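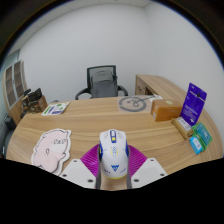
Where do I want to have the mouse, on the left or on the right of the new desk? In the middle for now, on the pink mat, until I know how I will sit.

7/14/18, evening, Dredville

I write the question first because it was the one I had in my head all the day. The desk came up from Nostisthorpe two days ago and I am still getting used to it. It is curved, and I never had a curved desk before. With a straight desk you know what is the front and what is the corner. With this one I put a thing down and then I find that my elbow wants to be exactly there.

It cost 3395 at Visser and I felt a bit ill when I paid. But I like the wood very much. The grain is light and it goes sideways, so it makes the room calmer than the old table did. The old table had a ring from every cup I drank since I moved here.

The mouse is white with blue on the sides and a little yellow. I ordered it from Medum together with some other small things, and I chose it for the colours, I admit it. There is a yellow dot under the wheel and I keep looking at it when I should work. The pig mat is from the same order. I thought it would be childish, but the pink is very pale and on the oak it looks nice – better than on the website. It lies flat already. My last mat had a corner which stood up for a year.

In the afternoon I spent 40 minutes with the cables and got only half of them behind the desk. After that I had tea and did not do the other half.

The cabinet with the glass doors stays against the wall. I tried in my mind to have it by the window and it does not fit, the doors would open into the curtain. It is tall and I am used to seeing it there. Behind the glass I should put only the good books, and the papers must go somewhere they are not seen. That is a work for November, when it is dark and I have no wish to go out.

The black organiser went to the far corner on the left. I can reach it if I lean, but I have to stand up a little if I want something from the back of it. Maybe this is good for me.

The boxes I have not decided. I put them on the left, one on the other, so that I have more room in the middle, and the printed sheets I left lying at the back. I want to read them again tomorrow with my glasses.

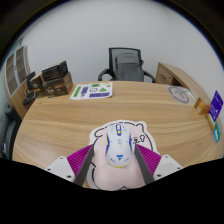 Why keep the boxes at all, came the question on the telephone tonight, when they only take the place of a lamp? And I was told also that a mouse needs its box for one week, then either it works or it goes back, and after this the cardboard is only dust. I said that the return time is 17 days and I will keep them until then. There was a sigh. We spoke then of other things, the plums and the neighbour's wall.

But the lamp is a good point. I do not have a lamp for this desk. The old one clamps on a straight edge and I am not sure that it will hold on a round one. I will try it tomorrow before breakfast, with a cloth under the clamp so it does not mark the wood.

Also to do: the rest of the cables, a coaster (important!), and write to Visser about the missing screw cover.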